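Subject: Re: [packing-list] Metal bins vs. plastic totes for bar stock
Date: 5th August

On the list, the Somon shop wrote:

> We're about to replace the totes on our packing bench and I'd like to
> hear from people who have gone to metal. Ours are the gray plastic
> ones and the bottoms are getting chewed up. We mostly handle short
> bars, loose, in two colors, and they get picked out and put into
> cartons.
>
> Questions: does the metal mark the bars? Is the noise bad? And do you
> keep colors apart or let them mix?
>
> Also, if anybody has a source for a bin with a low front, please say
> so. Everything I find has four walls the same height and my people
> are reaching over the top all day.

We switched in February, so I can answer most of this.

Marking first. We ran 200 bars through a new metal bin before we committed to it and then checked them under the bench lamp. We found 3 with a mark you could catch with a fingernail, and all of them were scratched near an end, where they had been dropped in on their corners. The sides were fine. The bin gets the worst of it. The floor of ours went from shiny to scuffed in the first week and has stayed that way, with cloudy patches in the middle where most of the bars land. It hasn't gotten any worse that I can tell. I would not pay extra for a polished floor.

One thing to do before you put a new bin into service is to run a rag along all the inside seams. If the rag snags, a bar will too. We had one bin with a burr in a back corner and it put a line down everything that slid past it. Ten minutes with a file took care of it.

Noise. Yes, it is louder. Dropping a handful of bars into bare metal from any height is unpleasant for whoever is standing there. We tried a rubber mat on the floor of the bin and took it out again after a couple of weeks — it curled at the corners and the bars got under it. What helped was putting the bin on a wooden table. We had it on a steel stand before that and the stand rang like a bell. If you have a wooden bench anywhere in the building, try that before you buy anything.

Low front. Ours came from Lamont and it was a stock item, listed under parts bins and not under totes, which may be why you missed it. High back, low front. I paid 110 each for the first ones, and freight was extra. Andira had something close for less, but the walls were thinner and the one we tried flexed when it was picked up full. If you only slide yours around on the bench that may not matter to you.

Keep in mind that a low front also means you can't fill it very far. If you heap it up, bars come over the front edge. We keep it well under the lip and refill more often. Our carton count for last month was 1550 and the refilling didn't slow us down in any way I could find in the numbers.

Colors. We let them mix. We used to have a divider down the middle and took it out. The reddish-brown and the dark green are easy enough to tell apart against gray metal, and with the divider in, the bars at the bottom of each half were hard to get hold of. With just a few left they end up lying at all angles, and the ones that settle right along a wall are the slow ones to pick. I tell people to leave those for last.

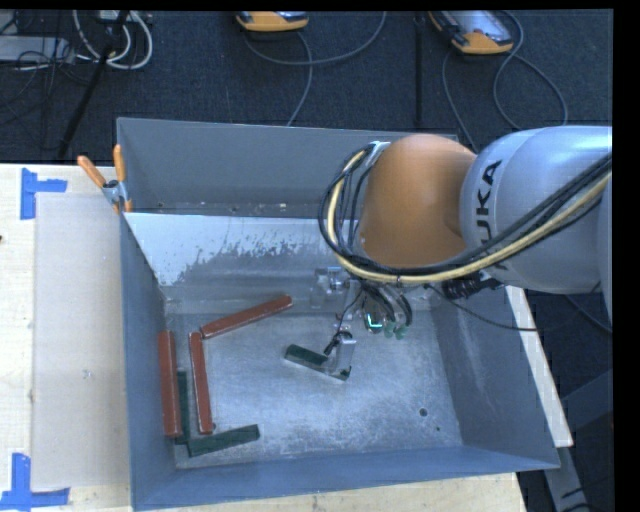 Etura wrote back off list and said I could pass it on: they mix colors too, but they had to stop when they added a black bar next to the dark green, and they now run the black in a bin by itself. They also said that bars lying flat against a side wall were their biggest complaint, and that a bin with a more sloping wall on that side made it better.

I'd agree about the black. We don't carry it, so it never came up here. On the sloping wall, I would ask Lamont what they have before bending anything yourself.

If you want the inside measurements of ours, write to me directly and I'll put a tape on it. I still have the spare mat too, if you want to try one for the cost of postage.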